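シェア 146　コメント 6

プレスリリース
株式会社Endcombe
2024年2月4日（日）

卓上の紙くずを席で分けて集める仕切り付き透明ボックス「Hastimen」、8月に発売
共用施設Uststeadで「机の上の片付け」講習会も開始

生活用品の企画・販売を行う株式会社Endcombe（以下、Endcombe）は、テーブルの上に置いて使う仕切り付きの透明ボックス「Hastimen（ハスティメン）」を、8月に発売します。希望小売価格は1298円（税込）、初回の生産数は2000個です。成形はGündoğdu（ギュンドードゥ）が担当します。

発売に先立ち、Endcombeは共用施設Uststead（アストステッド）の作業室で、丸めたティッシュや紙片を使った片付けの講習会を開始しました。講習会は発売後も継続し、Hastimenの購入の有無にかかわらず参加できます。

■ 開発の背景

食事、工作、手芸、書類の仕分けなど、テーブルで行う作業では細かなごみが出ます。使い終わったティッシュ、切り落とした紙の端、包みの切れ端といったものです。床置きのごみ箱は多くの場合、テーブルから離れた場所にあります。そのため、出たごみはいったん天板の隅に寄せられ、作業が終わるまでそのままになりがちです。

Endcombeが自社の収納用品の購入者に行った聞き取りでは、片付けの困りごととして「捨てるものと残すものが混ざる」という声が繰り返し挙がりました。丸めたティッシュの下に必要なメモが入り込んでいた、紙片と一緒に小さな部品を捨ててしまった、という内容です。ごみ箱を近くに置けば一部は解決しますが、口の狭い容器や中の見えない容器では、入れたあとに確かめる手間がかかります。

こうした声を受けて、Endcombeは卓上で使う容器の条件を見直しました。横から中身が見えること、一つの容器の中で二種類以上のものを分けておけること、天板に置いたままでも作業の邪魔になりにくいことの三点を優先し、ふたや持ち手は採用を見送っています。ふたについては社内でも意見が分かれましたが、試用では開けたまま使う人がほとんどで、外したふたの置き場所が新たな問題になりました。

■ 製品の概要

Hastimenは、透明なプラスチック製の箱です。側面に傾斜をつけ、内部を透明な仕切りで区切っています。仕切りも透明にしたのは、手前の区画だけでなく、奥の区画に入れたものも座ったまま確かめられるようにするためです。

使い方は決まっていません。開発時に想定したのは、片方の区画に使用済みのティッシュや紙くず、別の区画にまだ使うものを入れる置き方です。手芸であれば糸くずと残り糸、書類の整理であれば外した付箋とクリップというように、作業に合わせて区画の役割を変えられます。付属のラベルは6枚で、貼ってはがせる糊を使っています。無地のため、区画の名前は利用者が書き込みます。

Uststeadの作業室では、白い天板のテーブルの右側に箱を置き、散らばったティッシュを一つずつ区画へ移す練習を行っています。

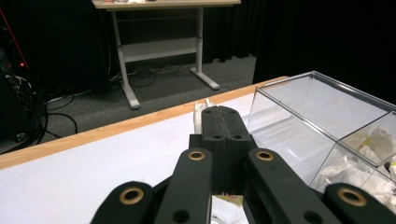
Uststeadの作業室のテーブル。右の透明ボックスの区画に、丸めた白いティッシュと淡い黄色の紙片状のものが入っている。

■ 透明にした理由

試作の初期には、半透明のもの、白いもの、側面だけを透明にしたものを用意しました。白い試作品は部屋になじみやすいという評価を得た一方、白いティッシュを入れると量が分かりにくく、あふれるまで気づかないことがありました。半透明の試作品は中身の色がぼやけ、紙くずと必要なメモを見分けにくいという指摘を受けています。

全体を透明にした試作品では、どの向きから見ても区画の中身が分かります。ただし、透明な箱は明るい部屋で照明を反射します。縁の位置が分かりにくいという意見もあったため、量産品では上縁の厚みを調整し、指で触れたときに区切りが分かるようにしました。仕切りの上端も角を落としています。

傷の目立ちやすさは、透明な製品に共通する弱点です。Hastimenも例外ではなく、硬い道具や金属の部品を投げ入れるように使うと内側に細かな傷がつきます。紙類、布類、軽い小物を入れる用途での使用をおすすめします。刃物や、火の残ったもの、熱いものは入れないでください。

■ 側面の傾斜について

側面の傾斜には二つの目的があります。一つは、上から手を入れやすくすることです。口が底より広いため、底に残った小さな紙片もつまみやすくなります。もう一つは、使わないときの保管です。仕切りを外すと箱どうしを重ねられるので、複数を購入した場合も棚の中で場所を取りません。

傾斜を大きくするほど取り出しやすくなりますが、天板の上で占める面積に比べて容量が減ります。Gündoğduとは角度を変えた試作を何度も行い、丸めたティッシュを入れたときに自然に中央へ寄り、なおかつ区画の隅に残りすぎない形を選びました。最終案の一つ前の試作品は重ねたときに抜けにくくなることがあり、底の段差を作り直しています。

■ Uststeadでの講習会

講習会は、家庭や職場のテーブルをどのように片付けるかを、手を動かしながら確かめる内容です。会場となる作業室には灰色のカーペットが敷かれ、作業用のテーブルのほかに、淡いベージュの天板のテーブルもあります。参加者は自宅から持参した小物を使うことも、会場で用意したティッシュや紙片を使うこともできます。

最初に行うのは、天板の上のものを分類せずに眺める時間です。片付けを急ぐと、手に取ったものから順に近くの容器へ入れてしまい、後で分け直すことになります。講習会では、捨てるもの、戻すもの、まだ決められないものを先に言葉にしてから手を動かします。決められないものが多いときは、そのための区画を一つ用意します。

次に、容器の位置を決めます。右利きの人は右側、左利きの人は左側に置くと腕の動きが短くなりますが、飲み物や文具の位置によっては逆側のほうが使いやすい場合もあります。テーブルの端に寄せすぎると、立ち上がったときに袖が当たることがあります。参加者には一度席を立ち、座り直すところまで試してもらっています。

その後、丸めたティッシュを使って移動の練習をします。ティッシュは軽く、形も毎回違うため、まとめてつかむと途中で落ちやすい素材です。一つずつつまんで区画の上まで運び、手を離す。この動作を続けると、箱が遠すぎる、仕切りの向きが合っていない、といった問題に本人が気づきます。気づいた時点で置き方を変え、同じ作業をもう一度行います。

最後は天板の確認です。目立つものがなくなった後も、細かな紙の粉や小さな切れ端が残っていることがあります。白い面では白い紙片が見えにくいため、顔を低くして斜めから見る、手のひらを軽く滑らせる、といった方法を紹介しています。

■ 天板を白い敷物で覆う方法

講習会では、テーブルの天板を白い敷物で覆って作業する方法も取り上げます。汚れや糊が天板に直接つくのを防げるほか、色のついた部品や糸を見つけやすくなります。作業後は、敷物の四辺を内側へ寄せることで、残ったくずを中央に集められます。

注意したいのは、敷物のしわです。折り目のついたまま広げると、細いすじに沿って紙の粉がたまります。しわが手元に来ると、紙片を滑らせて集めるときにも引っかかります。広げる前に折り目と反対の方向へ軽く曲げ、中央から端へ向かって手でならすと、作業しやすい面になります。

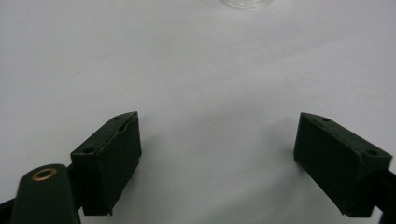
敷物の大きさは、天板よりわずかに大きいものか、反対にひと回り小さいものを選びます。天板とほぼ同じ大きさでは、少しずれただけで片側の端が浮き、腕が触れるたびに動いてしまいます。大きめのものは余った部分を天板の下へ折り込みます。ひと回り小さいものは、手前の辺をテーブルの縁に平行に合わせてから、奥側をならします。

容器は敷物を広げ終えてから置きます。先に置いてしまうと、持ち上げて敷き直すときに中身がこぼれます。Hastimenは空の状態では軽いため、敷物を動かすと一緒に動きます。位置を固定したい場合は、底に市販の滑り止めを貼ってください。製品に滑り止めは付属しません。

敷物を使わない日があってもかまいません。木目のある天板では白い紙片がかえって見つけやすく、敷物を広げる手間のほうが大きいこともあります。講習会では両方の状態で同じ作業を行い、それぞれの家の天板に合うほうを選んでもらっています。

■ 試用で寄せられた意見

Endcombeは量産前の試作品を貸し出し、146人から感想を集めました。寄せられた意見の一部を紹介します。

・食卓に置いてみた。食後に丸めたティッシュが散らばらなくなったが、家族がそれぞれ別の区画に入れるので、最初に役割を決めておく必要があった。

・切り紙の作業で使用。残す紙と捨てる紙が隣り合っていても混ざらない。仕切りがもう少し高くてもよい。

・中身が見えるのは便利だが、来客のときは隠したくなる。棚に移して使っている。

・薬局の紙袋や明細を分けるのに使った。紙袋は立てると入るが、寝かせると入らない。

・風邪をひいているあいだ、枕元の台に置いた。片方に新しいティッシュの小袋、片方に使い終わったもの。袋をかぶせられるとありがたい。

・洗うときに仕切りを外せるのがよい。差し込みが硬く、外すのに力がいる。

仕切りの差し込みの硬さについては、同様の意見が複数あったため、量産品では溝の形を変更しました。仕切りの高さは変更していません。高くすると奥の区画へ手を入れにくくなり、座った状態で使うという当初の目的から外れるためです。袋をかぶせたいという要望には、区画ごとに使える内袋の別売りを検討しています。内袋の発売時期と価格は未定です。

来客時に隠したいという意見については、製品の仕様では対応していません。色付きの外箱を加える案も出ましたが、見えることを優先した製品であることから、今回は見送りました。

■ お手入れについて

仕切りは上へ引き抜いて外します。片側だけを強く引くと溝に引っかかるため、両端を持ってまっすぐ引いてください。本体と仕切りは、中性洗剤を含ませた柔らかいスポンジで洗えます。研磨剤入りのスポンジや漂白剤、アルコールの使用は、くもりやひび割れの原因になります。食器洗い乾燥機には対応していません。

紙くずだけを入れている場合は、毎回洗う必要はありません。乾いた布で内側の粉を拭き取るだけで十分です。鼻をかんだティッシュなど、衛生面が気になるものを入れるときは、中身をこまめに空け、使用後に洗ってください。

静電気で細かな紙片が壁面につくことがあります。冬場や空調の効いた部屋で起こりやすく、固く絞った布で拭くと取れます。拭いた後はよく乾かしてから仕切りを戻してください。水気が残ったまま差し込むと、溝に水あかがつきます。

付属のラベルは本体の外側に貼ることを想定しています。内側に貼ると、紙くずの出し入れで端がめくれます。長期間貼ったままにしたときは、ぬるま湯で湿らせてからはがしてください。

■ 生産について

Gündoğduは、家庭用の収納容器や店舗用の小物トレーを手がける成形会社です。今回の製品では金型の設計、試作、量産を担当します。本体と仕切りを同じ素材にそろえ、廃棄するときに分別しやすくしました。付属ラベルの台紙と外装の箱は紙製です。

初回の2000個は発売に合わせて出荷します。追加生産は販売状況を見て決定します。透明な成形品は、表面にわずかな流れ模様が見えることがあります。使用上の問題がない範囲のものは良品として出荷し、縁の欠けや仕切りの反りがあるものは出荷前の検査で除きます。

■ 商品情報

商品名：Hastimen（ハスティメン）
種類：卓上用仕切り付き透明ボックス
希望小売価格：1298円（税込）
発売時期：8月
初回生産数：2000個
素材：プラスチック（本体・仕切り）
付属品：無地ラベル6枚、取扱説明書
企画・販売：株式会社Endcombe
製造：Gündoğdu
販売場所：Endcombeのオンラインストア、生活用品を扱う小売店

仕様および外装は、改良のため予告なく変更することがあります。寸法と重量は、量産品の確定後にオンラインストアの商品ページで公表します。

■ 講習会の情報

名称：机の上の片付け講習会
会場：Uststead 作業室
参加費：無料（持参品を除き、材料は会場で用意します）
申込方法：Uststeadの受付、またはEndcombeのオンラインストア内の案内ページ
持ち物：ふだんテーブルに出したままになっている小物。大きなもの、割れやすいもの、生ものはご遠慮ください。

開催日は案内ページでお知らせします。小さなお子さまと参加される場合は、申し込みの際にお知らせください。ボックスの置き場所と席の間隔を調整します。会場ではHastimenの販売を行いません。

団体での利用を希望する学校、事業所、福祉施設には、Uststeadでの開催のほか、講習会で使用している手順書の提供を予定しています。手順書には、天板の上のものを分ける順番、容器の置き方、敷物の広げ方としまい方を収録します。Hastimen以外の容器でも使える内容です。手元にある菓子の空き箱や浅いかごに、厚紙の仕切りを立てて代用する方法も載せます。

■ 小売店の皆さまへ

店頭用の見本は、発売前に順次お送りします。見本には仕切りを取り付けた状態の本体が入っています。丸めた紙を区画に入れて展示すると、用途が伝わりやすくなります。直射日光の当たる棚での長期間の展示は、変色のおそれがあるため避けてください。

商品画像、商品説明文、棚札の原稿は、取引先専用ページから入手できます。初回分の注文は受付順に確定し、数量に達した時点で締め切ります。締め切り後の注文は、追加生産の決定後にあらためて納期をご連絡します。

■ 会社について

株式会社Endcombeは、テーブル、台所、玄関まわりで使う小型の収納用品を企画・販売しています。自社の工場は持たず、製品ごとに成形会社、紙器会社と共同で開発を行っています。

Uststeadは、会議室、作業室、小規模な展示室を備えた共用施設です。地域の教室や企業の講習会などに利用されています。

■ 本件に関するお問い合わせ

株式会社Endcombe 広報担当
オンラインストア内のお問い合わせフォームよりご連絡ください。取材および会場での撮影を希望される報道関係の方は、件名に「Hastimen取材」とご記入ください。

シェア 146　コメント 6

関連するリリース
・Endcombe、引き出し用の浅型トレーに細幅タイプを追加
・玄関の鍵と郵便物を分けて置く小物台、仕様変更のお知らせ
・Uststead作業室、貸出用テーブルの予約方法を変更
・Gündoğduと共同開発の重ね置き容器、ふたの単品販売を開始
・年末年始の出荷とお問い合わせ対応について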